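From: Ryszard Krawczyk
To: supplies list
Subject: Re: Re: drawer boxes for the front desk

On Monday Cyprian Baran wrote:
> Did anyone settle on the desk organizers? Detska has a two drawer
> one, or we go back to Prumis for the wire trays. Need to know
> before I put the order in. Also what's left in the budget?

Cyprian, go with the two drawer. Tinted see-through, so people can tell whats in it without yanking everything open. Wire trays no, pens fall thru, we did that already.

Budget: 495 for the whole desk, 143 gone on the label printer tape. So fine.

Paper clips stay in the supply closet please. We have 3000 of them. One handful in the top drawer, stamps and keys in the bottom. 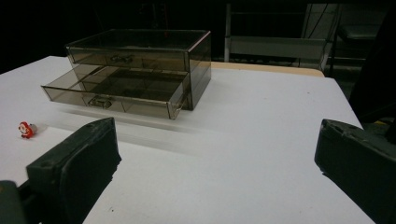
Clirnbridge Office Supplies Group

Bottom drawer pulled out, nothing in it yet. Handles are small, one on each drawer, ok for me but try it yourself before you order more. Comes out pretty far so leave room in front of it, not right up against the keyboard.

Little red and white figure on the left of the table, can go on top of the box if someone wants it there.

Will be at my desk til 4. Send me the total when you have teh quote.

Ryszard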